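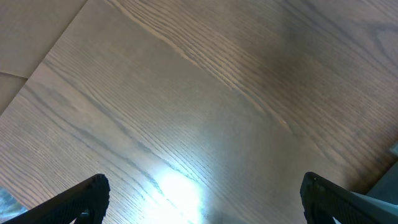 Trullilitz Tables Go On Sale This Month

September 10, 2022 – Well, we did it! After two years of sanding, arguing and drinking far too much coffee, my little workshop is ready to sell its first line of wooden dining tables. I'm Tracey Pearce, I run Trullilitz, and I've been eating my own dinner at one of these since spring.

I love grain. I love the long dark lines that bunch up and drift apart again, and the big loopy arches you get toward one corner if you're lucky with the board. So we picked a medium brown finish with a touch of gray in it and kept it smooth, with just a little shine (put one near a window and you'll see what I mean). Iulian Jitaru, our finisher, wanted it darker. We went back and forth on that for weeks – I won, but he got to choose the wax.

The table is called the Zavomska and it seats 6. We're starting with a run of 2000, and each one gets its own number on the underside. The grain is different on every top, so please don't call and ask for the one your sister has! If you're nearby, come in and run your hand over a few before you pick.

"I told Tracey to leave the pale streaks alone," says Wyn Kemeys, who chooses our boards. "People ask for those tables first."

Orders open today at the workshop and through our friends at Hudano, who are handling delivery. Wipe it with a soft damp cloth, dry it off, and go easy on the sprays.

Press questions and sample requests go to Tincuța Matei at the Trullilitz front desk.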